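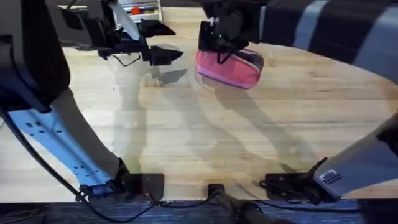

A Day at the Mansilla Wood Works

Our woodworking circle has 40 members, and for two years we spoke about visiting a place where tabletops are made in quantity. This spring the Mansilla works finally answered our letter and offered us a place at their open day, on June 1, 2026. Eleven of us went. I promised to write the report, and I ask the reader to forgive my English, which I learned mostly from tool catalogs.

The works stand outside the town of Endgate, behind a row of poplars. From the railway station it is a walk of half an hour, the last part on a road without a sidewalk. Those who come by car should know that the sign is small and stands after the entrance, so we met two cars of our own group coming back toward us.

At the gate we were received by Zuzana Doležal. She has worked there for nineteen years, first at the saws and now in the office where the orders are planned. She gave each of us ear protection and asked us to stay inside the yellow lines. Then she took us first to the yard, and I was glad of this, because many tours begin with the machines and forget where the wood comes from.

In the yard the boards are stacked under long roofs with open sides. Between the layers are thin sticks, all placed exactly one above the other. If the sticks are not in line, the boards bend, and no machine will later make them straight again. The works use mostly beech and ash, and a smaller quantity of oak for customers who insist on it. Virgil Lungu from our group asked how long the beech stays outside. The answer was one year for the thinner boards, and after this the kiln. He wrote this in his notebook with a look of satisfaction, as he had been saying the same to us all winter.

The kilns were closed and running, so we saw only the doors and the control panel. It was warm to stand near them and there was a sour smell, a little like bread dough. Mrs. Doležal explained that they bring the wood down to eight percent moisture. Two of us at home stop at ten or eleven, and we discussed on the way home whether this explains the cracks in Grigore's bench.

Inside the main hall the noise was strong but not terrible. The dry boards are first planed, and then cut lengthwise into strips. A man stands at the end of the saw and sorts the strips by color and by defects. I watched him for a long time. He turned every strip once in his hand, looked at both faces and put it on one of four carts. His name is Valentin Stoica, and during the coffee break he told us that he can do it for three hours, but then he must change places with a colleague, otherwise he begins to see knots where there are none. Small healthy knots are permitted in the second grade. I personally find the second grade more beautiful, and it is also cheaper.

The gluing was the part that most of us had come for. The strips go on edge through a roller that gives them a thin coat of glue, and then they are laid side by side in the press. What surprised me was how little glue they use. After pressing, one sees only a line of small drops along each joint. At home we always have glue running down the clamps, and now I think we are simply afraid. Safta Ene asked if the direction of the growth rings must alternate from strip to strip, as the old books teach. We were told that with narrow strips, well dried, they do not follow this rule, and they choose by the look of the surface. There was some disagreement about this in our group, and it is not finished.

From the press the panels go to rest for a day, and then to the wide sanding machine. It is a Sarkon, green and very old, with a newer motor. It takes a panel of 190 centimeters without difficulty. We were allowed to touch a panel before and after sanding, and several of us touched it again when the guide had already walked on.

The finishing room we could see only through a window on account of the dust. They use an oil named Tistico, two coats, with a light rubbing by hand between them. I asked if it is possible to buy it in small cans. It is not, the smallest container is 20 liters, but three of us will perhaps share one.

At the end there was soup and bread in the canteen, and a small sale of seconds and offcuts. The prices were written in chalk on the pieces. I bought two ends of beech top, long enough for a shelf. Grigore Sandu bought a complete ash top with a crack at one corner, and it then had to travel home across the knees of three people.

Some practical remarks for members who want to go another year. The tour lasts two and a half hours and there is no place to sit before the canteen. Closed shoes are obligatory, and one visitor in sandals from another group was not permitted in the hall. Photographs are allowed in the yard and in the canteen only. The places are free, but it is necessary to write before the end of February, and the letter should say the number of persons. The offcut sale accepts only cash.

I have brought back a printed sheet with their drying times for beech, ash and oak at three thicknesses. It is in the folder in our workshop, behind the sharpening notes. Please do not take it home, copy it there by hand or ask me and I will make a copy.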